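September project, post 1 of however many. I've been asked what I do all day now that I'm at Plukeo, and my answer at parties ("I teach a robot kitchen stuff") makes people picture something way cooler than my life. So, a thread on gathering examples for a learning system, from the person holding the controls!

2/ The short version: I drive the arm through a chore by hand, over and over, and everything gets saved - what the cameras saw, where the joints were, what I told the gripper to do. One pass through one chore is one episode. The model later studies the whole pile and tries to copy me, bad habits included (sorry, model).

3/ Our target for this kitchen is 200 episodes. We're at 137. Kumaresan Poojary keeps the tally on a sheet by the door and he does not round up, I have tried.
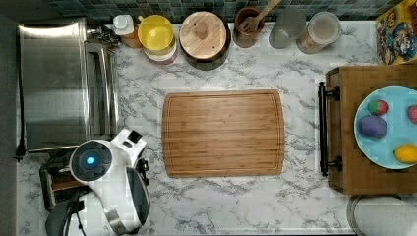
Cutting board, toy fruit, toaster oven. My office, basically.

4/ The chores are boring on purpose. Move the fruit to the board. Put the fruit back on the plate. Toaster stuff. You'd think you could knock out 40 in a morning, and on a great day I have, but a lot of the time goes into setting things up between episodes.

5/ And you HAVE to change the setup! My first week I put the board down in the same spot every single time because I'm tidy and I thought tidy was good. Shobha Kartha looked over my episodes and asked, very kindly, whether I wanted the robot to learn about fruit or about one patch of counter. We threw out 11 of them.

6/ So now I turn the board, scoot it over, push the plate somewhere annoying. I have a little list I shuffle through so I don't fall into a pattern, and I still fall into a pattern. Apparently I love putting things on a diagonal.

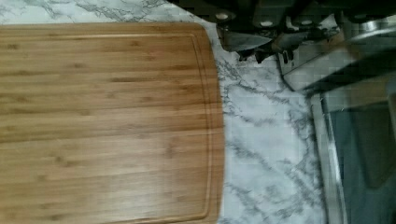 Why bother with a camera down at the wrist if there are others watching the room?

The room views tell the model where things are in general, but the arm can block them right when it's reaching for something. A wrist view moves with the gripper, so the model gets a close look during the last few inches, where most grabs go wrong.

7/ Back to me complaining. Shiny things! Steel, glass, glossy tile, all of it picks up reflections, and those shift whenever the light does. Bhavana Gowda wanted to cover everything with matte tape at first. Then we talked it over and decided to leave the kitchen alone, seeing as real kitchens are full of shiny things and no one is going to tape up their toaster for us.

8/ What we do instead is spread the recording over the day. I take mornings, Hiyori Ueda takes the stretch after 4 pm, and we swap when one of us gets sick of it. Her episodes look different from mine even with the same chore, which is great. She drives slower and comes down on things from straight above. I sort of swoop.

9/ We argued about the swooping for a whole lunch. If two people do a chore two different ways, does the model get confused? With a tiny pile of episodes, sometimes, yeah. It can end up halfway between the two and do neither one. So we agreed on a few rules: come down from above, pause a beat before closing the gripper, back out the same way you went in. Past that, drive however you like.
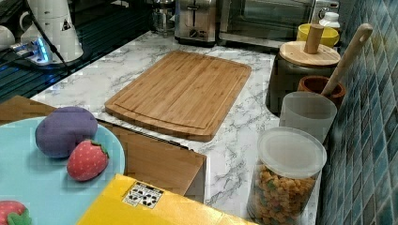
10/ The pause matters more than I expected, by the way. I used to close the gripper while I was still moving, because a person can get away with that. The copied version closed early and pinched air. Lots of pinching air. Once I started waiting a beat, the next batch looked so much calmer.

11/ Naming is the other time sink. Each episode gets a line of plain text, like "put the lemon on the board," and all of us have to use the same words. I wrote "plate," Hiyori wrote "dish," and Kavitha Varghese (who trains the models and has to live with our typing) sent us a very short message with a lot of periods in it. It's "plate" now. Forever.

12/ We keep the labels in a tool called Skelenine, which I like fine except that it forgets my last entry when I hit the back button. If anyone who makes it is reading this, please, I'm begging.

13/ Toaster chores are my least favorite and also the ones I'm proudest of. A slot gives you so little room to be wrong! A strawberry is squishy and forgiving, you can be off by a bit and still come up with it. With a slot you either line up or you bonk the rim. I bonk the rim a lot.

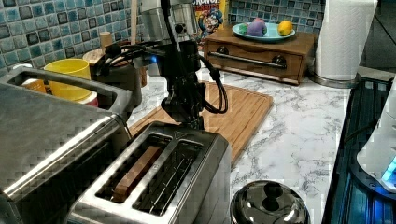

Do you keep the episodes where you mess up?

Some of them. If I miss and then recover, that one stays in, because the model needs to see how to get out of trouble. If I drop something out of reach or give up partway, it gets marked as failed and goes in a separate folder, so it doesn't get mixed in with the good ones.

14/ That folder is bigger than I'd like. Kavitha says not to delete it, she wants to use it for teaching the system to tell a good attempt from a bad one. So my worst afternoons might get a second life, I guess?

15/ Stuff I'd tell anyone starting out: look at your episodes the same day you record them. I skipped that once and found out later that one camera had been bumped and was pointing mostly at the floor. More than 40 episodes of floor. Kumaresan crossed them off the sheet one at a time while I watched.

16/ Next up is putting the lid on the pot, which Hiyori has already called dibs on, and I'm letting her have it. I'll post how it goes once we hit 200. Replies are open if you do this kind of work too - I especially want to hear how you deal with labels!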